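Skisar dish rack, set-up. Section 2: clearing the counter and fixing the rack. Model 3094. Last edit Jul 12, 2022, N. Brandão

1. Clear the counter next to the sink. Bottles, plates, all of it onto a table for now.

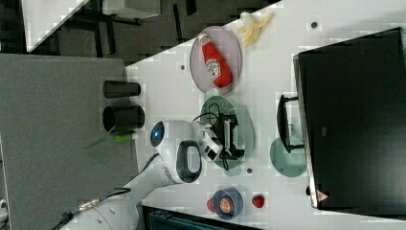
*Fig. 1. Ketchup bottle on the oval plate, round green plate below.*

2. Wipe the counter. Let it dry fully, suction feet wont grip otherwise.
3. Press feet down, hold 10 seconds each. Back pair first.
4. Slide the drip tray in, spout toward sink.

> **Caution:** don't load the rack till both side clips snap. Glass last.
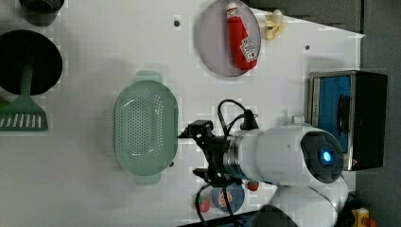

*Reading time: 2 min*

5. Plates in the rear slots, big ones at the wall end. Colander upside down on the top rail.
6. Tray empties by itself if the counter is level. If not, shim the front feet (shims in teh small bag).

**Note:** Old Tindham trays don't fit. Missing clips, ask Witold Kubiak at the parts desk.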